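Flicker and banding under LED panels with a black backdrop
Board: Lighting and Power
7 posts

fyule
23 Mar 2024
I've moved a small tabletop setup from fluorescent tubes to two dimmable LED panels. Dark cloth behind, dark table, pale subject. At full output the exposure is clean. Below half output I get soft horizontal bands, mostly on the pale surfaces. Shutter is 1/100, mains is 50 Hz. Changing the shutter to 1/50 reduces it but doesn't remove it. Is this the driver or the dimmer?

Busard
Driver. Cheap panels dim by pulse width, and the pulse rate has nothing to do with your mains frequency. Matching the shutter to 50 Hz only helps with ripple at 100 Hz. Run the panels at full and cut the light with diffusion or distance.

beca_s
Disagree in part. PWM at a few kilohertz won't show as wide soft bands at 1/50. Wide bands that change with mains-locked shutter speeds point to ripple on the supply. I'd swap the power brick before blaming the panel.

Busard
He said it's clean at full output. Ripple normally gets worse with load.

beca_s
It does with a healthy supply. Some of the small switching bricks drop into burst mode at light load, and the burst rate can be low enough to see. I measured one last November that sat at 307 Hz below half load and was fine above it. A photodiode and a cheap scope will settle it.

Vatia
Before anyone buys a scope: wave a pencil quickly under the panel in a dark room. Separate sharp copies of the pencil mean deep modulation. A continuous blur means it's shallow or fast. Crude but free.

fyule
Pencil test gave separate copies at low output on both panels. I then ran one panel from a bench supply at the same voltage and the copies went away. The other, still on its brick, was unchanged. Bands are gone on the bench supply side down to the lowest setting. So it's the brick, at least with these panels. I've ordered two linear supplies and will leave the dimmers alone. Colour still looks a touch green in the greys, but that's for another thread.
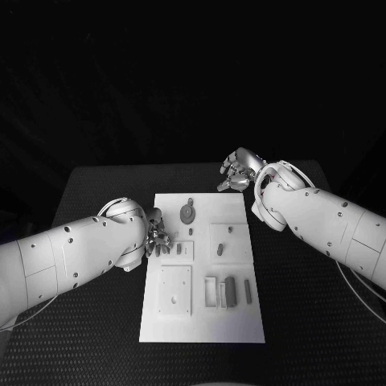
White arms and parts board, dark cloth behind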